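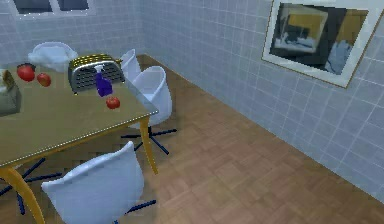
Does a player who drops out during the draft in Irkard keep the picks already made?

Picks locked before the disconnect stand. Picks not yet locked are returned to the pool, and the draft resumes from the last completed turn when the player reconnects. The grace period is covered under item 3 of the minutes.

Home News Rules Standings Replays Minutes Contact

Search this site Enter keyword Go

Marnelmont League
Irkard Rules and Operations Meeting
Minutes, December

Started 19:00 on the voice server.

Attending: Mei-kuen Tse (chair), Kieran Keane (scheduling), Vasilică Pană (servers), Noboru Imai (rules text, minutes).
Absent: Tetsuya Kamata. Written comments on items 3 and 5 were received before the meeting and read into the discussion.

1. Previous minutes

Accepted with one correction. Item 4 gave the tiebreak order as head-to-head, then round difference. The order in force is round difference, then head-to-head. The rules page was already right and needs no edit.

2. Server report

VP reported on the last split. The league used two Bavlow instances, one for the upper division and one for the lower. Both ran the same build through week six. In week seven the lower division instance did not take the hotfix and stayed one version behind until the matches were over. Clients on the new build could still join, which is how it went unnoticed.

Effect on play: the Warden unit kept its old armor value in the lower division that week. KK asked if any result should be replayed. VP had checked the replays in Tsuchiya, and Warden was fielded in two matches. Neither player had filed a protest inside the window. Agreed that the results stand.

VP will add a version check to the lobby script. If the server build and the published league build differ, the lobby will not open.

Storage: replays for the split come to 325 files. All are indexed except those from the first qualifier, which were uploaded with the old naming pattern. NI to rename them by hand. The pattern is division, week, match number, game number, with hyphens between and no player names.

3. Disconnects during draft

Present text of rule 6.2 covers disconnects "after the match has begun" and does not say if the draft is part of the match. Referees have read it both ways.

TK (written) prefers a full redraft in every case, on the grounds that a partial draft gives the opponent extra time to plan. VP noted that a full redraft gives the disconnecting player knowledge of the opponent's opening picks, and that this is worth more than the time. KK agreed with VP. MT asked how the client handles it by default. VP: the client holds locked picks and clears the current selection, so a full redraft needs a new lobby.

Text adopted:

6.2a The draft is part of the match. If a player disconnects during the draft, locked picks and bans remain in effect. The unlocked selection is cleared. The draft resumes at the last completed turn.

6.2b The player has nine minutes to reconnect, counted per match and shared between draft and play. When the time is used up, the current game is forfeited.

6.2c If both players disconnect within the same turn, the referee treats it as a server fault and no time is charged.

KK asked if 6.2b should reset between games in a best-of-five. Decided no. The old rule did reset, and the longest match of the split ran past its slot and delayed the next one on the same instance.

In force from the start of the next split. Three for, none against. TK's preference recorded.

4. Map pool

The patch notes for Irkard list a rework of Saltmarsh, with the middle lane narrowed and the second supply node moved. The rework is not on the test branch yet. MT proposed dropping Saltmarsh until it has been playable for one full week. Agreed. The pool is six maps for opening weeks and will return to seven when Saltmarsh is cleared.

Veto order with six maps: ban, ban, pick, pick, and the decider is drawn by the lobby script from the remaining two. NI pointed out that this applies to best-of-three only. For best-of-five the order is pick, pick, pick, pick, with the decider drawn the same way. NI will put both on the rules page as separate tables so that referees do not have to convert.

5. Entry cap and qualifiers

Sign-ups for the last split closed at 33 players. With two divisions of sixteen, one entry went to the reserve list and was not called up. KK expects more this time and put forward a cap of 40, with the lower division divided into two groups.

TK (written) supports the cap if referees can be found for the extra matches. VP has no objection on server load, provided that start times are staggered. The second lower group would share an instance with the first.

MT asked for the seeding method. KK: final standings from the last split for returning players, qualifier results for everyone else, returning players placed first. A returning player who missed more than two matches without notice is treated as new. The word "notice" to be defined as a message in the scheduling channel before the listed start time. Messages to the opponent alone do not count.

Cap adopted for one split, to be looked at again afterward. Referee numbers still open.

6. Tsuchiya export

The standings page reads a file exported from Tsuchiya after each match night. The export rounds average game length to the minute, so the fourth tiebreak can show two players level when they are not. VP can read the unrounded value from the replay header. Until that is done, any tie reaching the fourth tiebreak is worked out by the referee from the replay files and entered manually.

NI asked that manual entries be marked in the sheet. Agreed, a lowercase m in the last column.

7. Other points

Observer slots stay at two per lobby. A request for a third was declined, as the observer delay is set per lobby and has shown drift with three connected.

The protest form still lists the old division names. KK to update.

Actions

VP: lobby version check; unrounded game length from replay header.
NI: rename qualifier replays; rule 6.2 text; veto tables.
KK: referee call; seeding list; protest form.
TK: to confirm availability for qualifier week.
MT: watch the test branch for Saltmarsh.

Closed 20:25. Next meeting after sign-ups close.

Shares 9 Comments 0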